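Frequently asked questions: the Proltulach Letterpress and Paper Club

Shares 30
Comments 6

We get a lot of emails, which is lovely, and a fair few of them ask the same things. So I've pulled the answers together on one page. If yours isn't covered, write to us anyway. I like getting them!

What do you do at the club?

We print things by hand, and we fold, stitch and glue paper into other things. Some people come for the big presses and never touch a needle. Others have made forty notebooks and still haven't inked a single letter. Most drift between the two, and quite a few turned up to make one wedding invitation and are still with us years later (I am one of these).

Do I need to be able to draw?

No. You can print a whole poster with nothing but wooden letters and a good word. My first print said TURNIP in red and it's still on my kitchen wall.

Where are you, and when are you open?

We're in the old dairy on Dormont Road, through the green gate and up the slope. The club evening is Monday, and the door is open from 6 until everyone's finished cleaning up. Cleaning up takes longer than you'd think. The bus stops at the bottom of the road, and there's parking by the gate if you don't mind mud.

What does it cost?

The first visit is free. After that you pay for each evening or join for the year, whichever suits you. Membership includes ink, cleaning rags and all the ordinary card you can get through in an evening. Special papers are extra, and we sell them at what we paid.

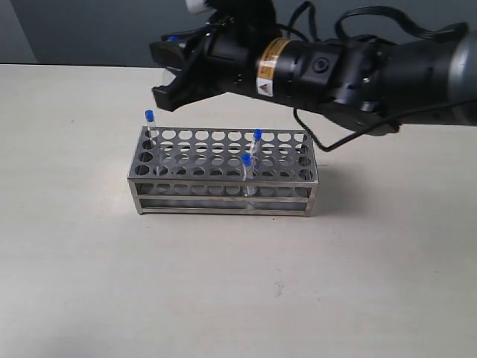

Are the presses safe to use?

Yes, once you've been shown how, and everybody gets shown how, even people who printed at college. Each press has its own induction, about half an hour long, and you get a little card signed at the end. Hair tied back, no dangling scarves, no rings on the treadle press. I'm very keen on labels too. The yellow and white sort with the black warning triangle, like the one wrapped round that black arm, does its job before you've read a word, and I'd happily see one on our guillotine, which at the moment has a handwritten note and a bit of red ribbon. Read whatever is stuck to a machine before you put your hands near it, and if a label has come off, tell whoever is running the evening.

Which press should I start on?

Try the Tokau, our small tabletop press. It takes a piece of card up to postcard size, it's forgiving, and you can feel through the handle when you've got too much packing behind the sheet. Quan is the big one by the window, named after the street it came from. Quan is wonderful and also heavy and a bit moody, so we ask people to have done a few evenings on the small press first.

Can children come?

From ten upwards, with a grown-up who stays. Younger ones are very welcome on our open afternoon in April, when we put the presses to bed and get out the potato stamps, the marbling trays and a frankly silly amount of newspaper.

How many letters have you got?

Someone asks this every month! We did a proper count of the wood type over the winter and got to 1,241 pieces, including punctuation. We're short of lower-case e in nearly every size, and we have far more ampersands than any club could need. If you have any old wood type in the loft, please, please get in touch.

Can I bring my own paper?

Do. Thick, soft cotton paper gives you that deep bite people love. Shiny card is harder work, and the ink can sit on top and smear for days. Bring a few spare sheets -- the first ones through are always a mess, mine included.
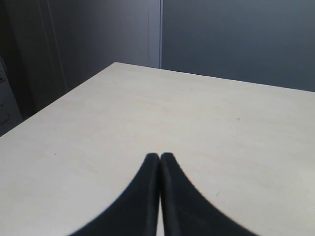 What should I wear?

Something you don't love. We have aprons, but ink travels. It gets on elbows. I once found some behind my ear on the bus home, after I'd been told about it by a stranger.

How long does a print take to dry?

Our oil-based inks want two days at least, longer if you've printed a big solid block of colour. Leave your sheets on the drying rack with your name on a slip and collect them the following week. Please don't stack them! We've got a folder of very sad prints that are stuck to each other for good.

What's the best thing for a beginner to make in bookbinding?

A single-section pamphlet. One sheet for the cover, a few folded sheets inside, three holes and a bit of thread. You can do it at home with a darning needle. Use a bone folder if you can borrow one, or the back of a spoon if you can't, and fold along the grain of the paper. To find the grain, bend the sheet gently both ways and see which way gives more easily. Once you know about grain you'll start checking cereal boxes -- it's a bit of an illness.

Can I sell what I make?

Yes, it's yours. We only ask that you don't use club evenings to run off big orders, as there's usually a queue for the small press.

I came once and made a total hash of it. Can I come back?

Oh, please do. Bring the hash with you as well, because we pin those up by the kettle.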